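Progress report, garment folding and textile handling work package
Naltari textile program, Dervishi site
Submitted by Roald Tangen, Apr 5, 2025

1. Scope of the period

Work since October covered folding of light garments and loose cloths at a single table. The target set in the plan was 200 completed folds across all garment types. We have logged almost that many. Drape trials, where a cloth is laid over a larger pale item, were added at Plinik's request and are logged separately.
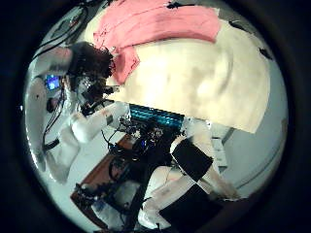
Drape trials use the pink cloth only. Results are entered by hand on the trial sheet and copied to the shared log at the end of each session. The entry format was changed once during the period, and the older entries have been converted.

2. Flat folding

Button-up shirts remain the slowest item. The fold sequence is sleeves in, sides in, then hem to collar. Most rejected folds fail at the second stage, when the placket shifts and the front panel no longer lies square. The acceptance limit is 8 mm of offset between the top and bottom layers, measured at the hem edge.

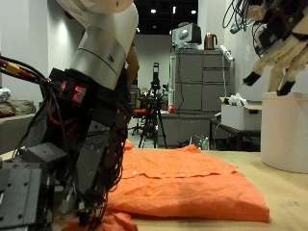 Orange shirts are used for the main series because the edges read clearly against the light wood of the tabletop. Loose flaps at the side of the stack are recorded as a partial fold and are not counted toward the total. Of the last 46 attempts, 20 were recorded as partial. Pressing the stack flat before the final turn is now a written step in the procedure.

3. Drape trials

The cloth is scored on coverage of the upper part of the item and on the position of its lower edge. Bunching is noted but carries no score. Narrow corners are the main source of disagreement between scorers, and a short written rule for them is in draft.

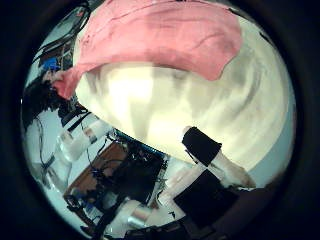
4. Open items

Scoring rule for corners: draft due to Plinik with the next report.
Second shirt size: order placed, not yet received.
Table height: no change requested.
Budget: within plan. No transfer between lines is needed.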